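Forums | Hardware | Software | Grippers | Marketplace | Search

Forums > Hardware > Buying and Budgeting > Second arm or better table?

Second arm or better table?
Posted July 29, 2025 by flatpack_lab

We have one tabletop arm running kitchen tasks and some money left in this year's equipment line. It has to be committed before November or it goes back. I'm trying to decide between two ways to spend it and would like to hear from people who have done either.

Option A is a second arm, same model as the first. We bought ours through Kistside and they will still sell us one at the old price. That uses up nearly everything.

Option B is to keep one arm and fix everything around it. A stiffer table, a second overhead camera, a spare gripper, a proper power supply, and a stock of props so we stop borrowing things from the break room. The quote from Guerreiro for the table and camera mount is 892 before shipping. The rest I would buy piece by piece.

The work is pick and place with food items and dishes, plus opening and closing a toaster oven. Table as it stands:

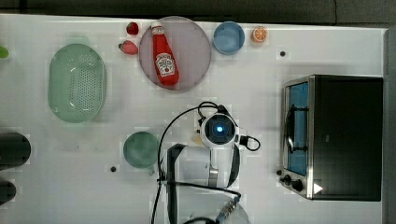 Our current layout from overhead, toaster oven on the right.

The oven is the part that takes planning. It uses up a lot of table and the door needs clear space to swing, so whatever we add has to work around it. I have drawn a second arm coming in from the opposite long side and on paper it fits. I don't know if it fits in practice.

---

Reply from torque_and_tape

Option B. We went to two arms early and spent the next 3 months on calibration and mounting. The second arm doubled the things that could be out of alignment. If your table flexes with one arm it will flex more with two, and then you are buying the table anyway with no money left.

Does yours flex? You didn't say.

---

Reply from flatpack_lab

A little. If the arm stops hard you can see it in the overhead view. It hasn't ruined any runs that I know of but I haven't measured it either.

---

Reply from oldgantry

I'd go the other way. Tables are cheap and can come out of next year's consumables if your place allows that. Arms usually can't. If you have capital money with a deadline on it, spend it on the capital item. You can stiffen a table with steel angle and an afternoon.

Also, Kistside holding the old price matters. We waited on a second unit and the model changed in between - different wrist, different cable, different mounting plate. None of our fixtures carried over.

---

Reply from torque_and_tape

Steel angle helps if the top itself is sound. It does nothing for a bad leg joint. I wouldn't tell someone to plan a budget on that without knowing where the movement comes from.

On the model change I agree. That is a real cost.

---

Reply from breadboard_annex

Look at the cables before you decide anything. You have black cable looping off both sides of the camera module. With one arm that's an annoyance. With two arms sharing a workspace one of them will eventually hook the other's cable. Put money aside for sleeves, clips and spare cables in either option. We budget 400 a year for cables and connectors on two stations and we use it.

I'd also ask what the second arm is for. Is it two hands on one task, or two stations? If it's two stations you need another table, another oven and another computer, and the arm is the smaller part of the bill.

---

Reply from flatpack_lab

Two hands on one task. Hold the bowl with one, move food with the other. Hold the colander and tip it. The ketchup bottle is hard with one arm too, we can lay it on a plate but we can't do much with the cap.

I hadn't put in anything for cables. I'll add a line.

---

Reply from oldgantry

Then you need the second arm. Those tasks don't get done with a nicer table.

---

Reply from quiet_servo

Not sure I agree it's that simple. Plenty of one-arm work left on that table. Fruit into the bowl, cup onto the plate, colander moved out of the way, oven door open and shut. If the success rate on those is low, a second arm won't raise it. What are you getting on the oven door right now?

---

Reply from flatpack_lab

Last count was 26 good runs out of a longer set, and the bad ones were mostly the arm coming at the door from a poor angle. The oven sits at the side and I think the reach is the problem more than the policy.

---

Reply from quiet_servo

So move the oven before you spend anything. Try it turned a few degrees and closer to the arm base. That costs nothing and it tells you whether you have a layout problem or an equipment problem. If the door gets reliable I would feel better about the second arm.

Fasten it down too. A small oven slides when you pull the handle and then every run starts from a slightly different place.

---

Reply from breadboard_annex

Seconding the fastening. We used Rumix clamps on ours. They are overpriced but they hold and they come off without marking the table.

For props, get duplicates of whatever you have now. Same plate, same bowl, same cup. We had a bowl go missing and the replacement was a slightly different blue, and we had to decide whether the old recordings still counted. Buy three of each and put the spares in a box with a lid.

---

Reply from mezzanine_rat

Has anyone priced Bresov for the second arm? They do a lease with an option to buy. You could lease through the deadline and keep enough for the table. I have only used them for a conveyor so I can't speak to the arms.

---

Reply from oldgantry

A lease usually comes out of operating money, so it may not use up the capital line at all. Ask your finance office before you ask Bresov. Otherwise it's a reasonable idea.

---

Reply from torque_and_tape

Leased arms also come back with wear charges. Read that page twice. Food work gets sauce into joints.

---

Reply from flatpack_lab

Thanks everyone. Plan for now is to turn the oven and clamp it, rerun the door set, and put a dial indicator on the table so I have a number for the flex. I've asked Kistside how long they will hold the price and whether the mounting plate is staying the same. I'll email finance about the lease question today.

If the flex is in the legs I will probably take the Guerreiro table and ask for the arm again next year. If it's only the top, I'll try bracing it and order the arm.

---

Reply from quiet_servo

Post the door numbers when you have them, with the oven position. I have the same problem with a cabinet door and would like to compare.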